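3.2 Collecting the kitchen demos

We started the Merance set in April, and I'll admit I thought the kitchen part would be the easy bit. Two hand-held grippers, one table, a few utensils, how hard could it be? We settled on 300 demos for the first round and wrote the task list on one sheet of paper. Each demo begins with the grippers open and ends when the person lets go and backs away.

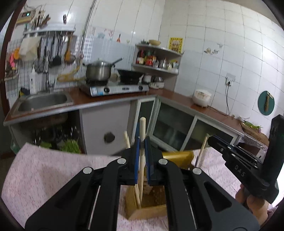 Figure 4. Dowel and holder task, Merance kitchen set.

Why record people with hand-held grippers instead of driving the robot arm remotely? It's much faster for us, and the person doing the task feels the contact directly, so the motions come out smoother.

Upright dowels are nice to start on: there's one clear grasp, and a new person gets comfortable quickly. Things lying flat on a cloth are a different story (I still fumble them!). We asked everyone to keep going after a bad grasp and fix it, and we kept those recoveries in the training data. We did throw out 19 demos where the tracking dropped.

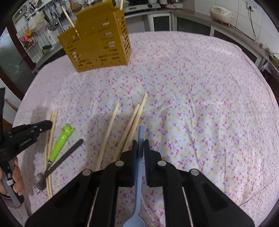
Figure 5. Utensil task, with chopsticks, spoons and a fork on the table.

How did we decide where the objects went before each demo? We left that to the person recording, with one rule: never use the same layout twice in a row.

I like that rule a lot, even if it made the Drulau baseline look worse than it did in our earlier tests. For training we held back 80 demos and never touched them until the final runs in Section 5.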